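March, after 9 at night

Long day at the Atdale building and I want to get some of it down before I sleep. I went over at ten to see how the tabletop work is coming along. I have been telling my sister for two years that something will be able to clear a kitchen counter soon, and she has stopped asking when.

The Memance people let me stay through lunch. The job of the day was bottles. Pick one up, stand it upright, put it where it belongs. I do this at home every evening without looking, usually while talking to someone. They have a list of 36 chores pinned to the wall by the coffee machine, and bottles are near the top because they are supposed to be easy. Folding a fitted sheet is last. Somebody has drawn a small skull next to it.

A standing bottle is a solved problem as far as I can tell. Everyone there talked about it that way. A bottle on its side is another matter. It can roll, the label may be face down, and the hand has to come in low without hitting the table. Then the wrist has to turn it up again, and a half full bottle shifts its weight as it goes. I wrote down "liquid moves" and underlined it, which looks silly now that I read it back. 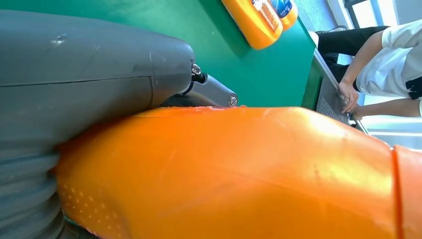 Mayuree Wannasri thinks I am asking the wrong thing. She said over lunch that I keep wanting to know if the machine can do the chore, when what matters at home is how often it fails and who has to deal with it. If it drops one bottle in fifty, she said, a shop can live with that, and a person with a tile floor and a toddler can't. She would put one in a stockroom tomorrow and would not have one in her own kitchen for 6 years at least. I asked why 6. She said she had to pick a number.

I don't fully agree. My father can't bend to the lower cabinets anymore and he would take a slow, clumsy helper today if the price was right. He drops things too. But I didn't have a good answer about the tile floor.

We talked about shops after that. The Foltent store on the bypass has over 3,000 items on its shelves, and she says putting bottles and boxes back where they go is most of what the night crew does. Same sizes, same shelves, good light. I can picture that working. At home the same drawer holds batteries, tape and a spoon.

The group calls its planning software Erdős. I asked how it decides what to pick up first and got a long answer, of which I followed the start. I should read the paper they gave me. It is still in the car.

Drove back at 2 to miss the school traffic and missed none of it. Made soup. Cleared the counter afterward and timed myself, four minutes including wiping down, with the oil bottle put back in the wrong cabinet. Found it there just now when I went for a glass of water.

Need to call Dad about the cabinets. Also return the ladder.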